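Tips for testing a tidy-up planner in simulated rooms

Run the path checker before the grasp planner. A bad path wastes less time.

Give thin parts, like a wagon handle, their own collision shape. Pad it by 5 mm.

Keep the planning limit at 800 ms and log every timeout.
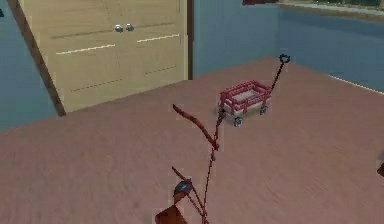
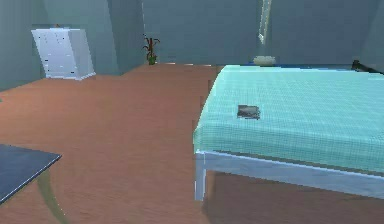

Nellmont Home Software Team, Planning and Perception

Floor items and bed items need separate height limits. Bianca Roman keeps both in one settings file, so edit them there.

Small flat things on bedding get missed by the detector. Lower the size cutoff and rerun the same 20 seeds.

Save the room file before changing any furniture. Send broken ones to Pauline Gosling with the log attached.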